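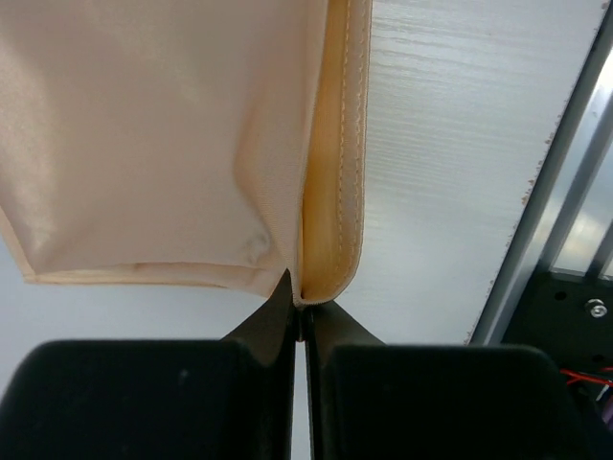 Can a machine fold laundry for a small business yet?

I run a small guesthouse with my sister, and every morning we have pillowcases, sheets and towels to fold. In January my cousin told me that I should stop ironing and folding by hand, because robots can do it now. I am not so sure. Our linen is mostly satin, and a satin-like piece like this peach one hangs in soft folds, so it is difficult to see where the edge is and where it is only a crease. A gripper with two fingers can pinch one point at the bottom, yes, but after that it must still find a second corner. Is there something I can buy today, or should I wait? We are 2 persons and we have 9 rooms. I do not need it to be fast — I need that it does not pull threads.

Cinzia Bellini

Barry Dawber
I worked in a hotel laundry for 20 years, so my answer comes from that side. Big laundries have had folding machines for a long time, but a person feeds the sheet in by the corners. The machine only does the easy part. What you are asking for is the opposite part, to take one piece from a messy pile and find its corners, and this is still slow in everything I have seen. Towels go better than satin. Satin slides, and when the hem is folded double the fingers may take two layers together and you get a crooked fold.
For nine rooms I would not buy anything. Change the pillowcases to plain cotton and take them out of the dryer a bit early. You will save more time than with a robot.
If you really want to try, ask the seller for a demonstration with your own linen, not theirs. Bring the worst piece you have.

Puston
just wait a few years, they will be cheap. my vacuum robot was expensive too when it was new

Kunano
I agree with Barry about the demonstration. I would also ask what happens when it drops a piece. Does it try again, or does it stop and call you? If you must stand next to it, you can fold the pillowcase yourself.
About the threads: ask what material is on the finger tips and how hard they close. Some grippers let you set the force, some only open and close. For satin I would want the first kind.

Cinzia Bellini
Thank you to all. I will keep the satin, the guests like it, but I will ask for a demonstration and bring two pillowcases with me. Barry, how early do you take them out of the dryer?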